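Urkemham site, demonstration working group
Minutes of the meeting of 22 March 2024

1. Previous minutes
Accepted with one correction: the Prollis arm was out of service for 7 days, and the earlier figure is withdrawn.

2. Hand-held demonstrations
The target for the tidying task is 300 demonstrations. 86 have been recorded, of which 53 passed the replay check. Most rejections came from loss of marker tracking when the operator turned the wrist inwards and one cube hid the other. Operators are to keep the upper face of both cubes towards the ceiling wherever the grasp allows it.

Larnetti reported that finger width readings drift during long sessions. Zeroing will be done at the start of each batch, with the fingers fully closed.

3. Remote control
The Jiang link was tested on the same task. Delay was acceptable for reaching but too long for picking small parts from among others. Operators tended to stop and wait before closing the fingers, and the pauses are present in the recorded data – trimming them by script was discussed and left open. No further remote sessions until the new controller firmware is installed in April.

4. Bucket task
Two-handed set-up on the white desk, toys in the red bucket, one gripper over the bucket and the other at the right of the desk: 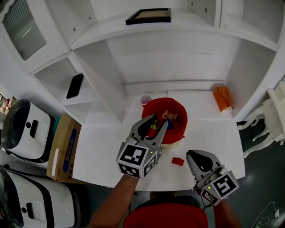
Larnetti asked whether the second hand should be recorded at all in episodes where it does no work, as the policy may learn to hold it still when it is needed. Agreed to keep both streams and to label idle periods by hand for the first batch.

Start positions are to be varied between episodes. The present instruction sheet gives only one.

5. Actions
Urkemham: revised instruction sheet, with start positions.
Larnetti: zeroing procedure, written up.
Jiang: firmware date, and delay figures for the remote link.
Prollis: replay of the rejected episodes on the repaired arm.

Next meeting in April, date to be circulated.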